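Do Decorating Strips Keep Balloons in Place?
Project report, Zodedden College, Materials and Claims module
Author: Pētersons
Submitted in October

1. Why I looked at this

The Mallodwood party range includes a pack of balloons with a roll of decorating strip called Filtik. The leaflet makes two claims about the strip. The first is that a balloon with a strip laid round it "stays where you put it" on a table. The second is that the strip "helps your balloon keep its shape for the whole party". There is a third line in smaller print saying that one roll is enough for 3000 table settings, which I did not test and do not believe unless the settings are for mice.

I chose this topic after helping with tables at a family do where most of the balloons ended up under chairs before the food came out. The tables had strips on them. This made me doubt the first claim before I started, and I should be open about that. I have tried to set the tests up so that my opinion could not push the results very far.

The leaflet does not say how long "the whole party" is. I took it to be three hours, or 180 minutes, as the hall we used for the family do is let in blocks of that length.

2. What I expected

For the first claim, I expected a small effect. A balloon full of air weighs very little and touches the table over a small patch. Anything that adds weight or makes the patch bigger ought to slow it down when somebody walks past or opens a door. A strip does add some weight. It does not add much.

For the second claim I expected no effect at all. Air leaves a balloon through the rubber and through the knot. A narrow strip covers a small part of the rubber and none of the knot. I could not think of any way it would work, and the leaflet does not offer one.

3. Materials

I used 33 balloons from one bag, all the same size, blown up with a hand pump. I used a pump and not my own breath after the first practice session, when the balloons I had done by mouth came out in all sorts of sizes and I had to lie down.

For strips I used the Filtik roll and, for comparison, ordinary greaseproof paper cut to the same width. If a home-made strip does as well as the bought one then the claim is about strips in general and there is not much reason to buy the roll.

The surface matters more than I thought it would. On a shiny kitchen worktop a balloon slid away when I breathed out near it. On a tablecloth it hardly moved. I settled on a plain dark top with no cloth on it, and marked the starting spot with chalk. I also needed something dark behind, as the greaseproof is hard to see against a pale wall and I could not tell from across the room whether a strip had slipped.

4. Handling

Before the timed tests there was a stage I had left out of my plan, which was getting a strip onto a balloon in the first place. The leaflet shows this in one small drawing with an arrow. In practice the strip is floppy and the balloon rolls away from it. If you hold the strip by one end, the rest hangs down and folds back on itself, and by the time you have got hold of the other end the balloon has turned round. It works better if something keeps the balloon still from the other side.

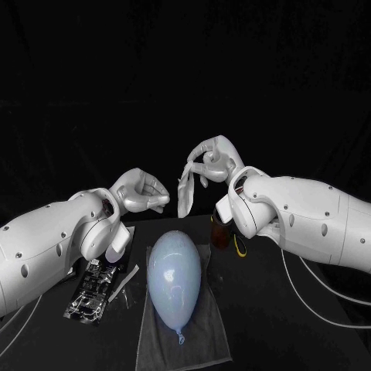

Figure 1. Balloon and a thin, pale strip at the dark table. The strip is held by one end and has folded over itself.

I timed none of this, so I can't give a figure for how long it takes. My notes from the day say "fiddly", "fiddly", and then a word I have been asked to leave out. Anyone who has to dress a whole room of tables should know that the drawing in the leaflet is hopeful.

The trick I ended up with was to lay the strip flat on the table first, put the balloon on top of the middle, and bring both ends up together. Static helped a bit with the greaseproof. It made the Filtik strip worse, as it clung to my sleeve.

5. Test one: staying put

I split the balloons into three equal groups of eleven. One group had no strip, one had a Filtik strip and one had greaseproof. Each balloon was put on the chalk mark with the knot facing away from the draught. I then opened the door to the corridor fully and let it swing shut under its own closer. A balloon passed if it was still touching the chalk mark when the door had closed.

With no strip, two passed. With the Filtik strip, five passed. With greaseproof, five passed.

So there is an effect, and I was a bit annoyed to find it. Five out of eleven is better than two out of eleven. But the groups are small and the door is not a precise instrument. When I went back to the no-strip group and ran it a second time, using the same balloons, four passed. That second run leaves a gap of one balloon between strip and no strip. I would not put a claim on a packet on the strength of one balloon.

It is also worth saying what "stays where you put it" would mean to a person buying the pack. I think they would take it to mean all of them, or nearly all. Under half is not what the words say.

6. Test two: keeping shape

I measured each balloon round its widest part with a piece of string, marked the string with a pen, and did the same again at 180 minutes. The strips stayed on in between. I took them off for the second measurement and put the string where the strip had been.

Every balloon had shrunk slightly. I could see no difference between the groups. The changes were mostly the width of my pen mark, which means I was close to the limit of what string can tell me. Two of the Filtik balloons shrank more than the rest, and when I looked at them the knots were badly tied. That is my fault and has nothing to do with the strip.

A fair reader could say that string is too crude and that a small effect might be hiding in there. I accept that. But if an effect is too small to find with string then it is also too small for any guest to notice, and the claim is meant for guests.

7. Problems with my method

The door test depends on the weather. There was more of a pull down the corridor in the afternoon than in the morning, and I did the no-strip group in the morning and the other two after lunch. If anything this should have made the strips look worse. I ought to have mixed the groups up and I did not.

I knew which balloon was in which group all the way through. A better test would have somebody else judge whether the balloon is touching the mark.

I used one bag of balloons and one roll of strip. Another bag might behave differently. The rubber smelled strongly and felt quite thick to me, though I had nothing to compare it with.

Some strips slipped before the door was opened. I put these back and started again. A person at a real party would not be doing that, so my results are kinder to the strip than they should be.

8. What I think the results show

The first claim is weak. A strip may help a balloon stay put in a light draught on a bare table, but greaseproof paper did the same job and most people have that in a drawer. A bit of sticky tape under the balloon would probably beat both, although I did not test it and so should not say more than that.

The second claim has nothing behind it that I could find. I would like to know what the people who wrote it measured, and with what. The leaflet gives no address to write to.

The strip does look nice, and if the packet only said so I would have no complaint.

9. If I did it again

I would swap the door for a desk fan at a fixed distance, use far more balloons, and cut the strips the night before. I would also try a tablecloth, given that most party tables have one and that my early practice suggested the cloth makes more difference than anything you put round the balloon. I had planned to do this as a third test but the room was needed at four o'clock and the remaining balloons went home with me in a bin bag, where several of them burst on the bus.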